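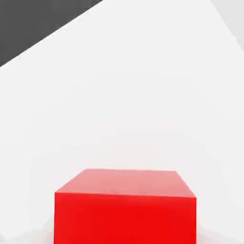

Bok-nam So : je ne crois pas à un problème de perception. Chez nous, même version de Duta, l'estimateur de pose sort un centre correct tant que l'arête avant est dans le champ, et c'est le planificateur qui part de travers derrière. Avez-vous rejoué l'épisode avec la pose vérité terrain du simulateur ?

Réponse de Rafia Sethi :
Oui, en août 2020 déjà, sur l'ancien ticket, et ça ne prouvait pas grand-chose. Je l'ai refait ce matin sur le cube rouge. Avec la pose du simulateur, 40 épisodes sur 40 arrivent à la prise. Avec l'estimateur, 8. Je veux bien accuser le planificateur, mais il faudra m'expliquer ces deux chiffres.

À cette distance on n'a que la face supérieure et la face avant, et le bas du cube est hors champ. L'estimateur renvoie quand même une hauteur, avec une confiance à 0,9. D'où la sort-il ? La doc de Prulleo parle d'un « a priori de taille » sans dire lequel.

Journal :
- pas 798 : dernière pose plausible
- pas 1010 : z saute d'environ 3 cm, le planificateur replanifie
- ensuite, collision signalée avec la table

Essayé sans effet : filtre temporel activé, seuil de confiance relevé, fond blanc remplacé par un gris. Le correctif proposé par Abbasi (figer la pose à l'approche) masque le saut. Je refuse de fermer là-dessus.

Reste à faire : couper l'a priori de taille et relancer avec la même graine. Bok-nam, joins ta config complète, s'il te plaît, « même version » ne me suffit pas.

Statut : ouvert

Catégorie : Simulation > Estimation de pose
Rechercher dans les tickets… OK
© Drostville – Contact – Haut de page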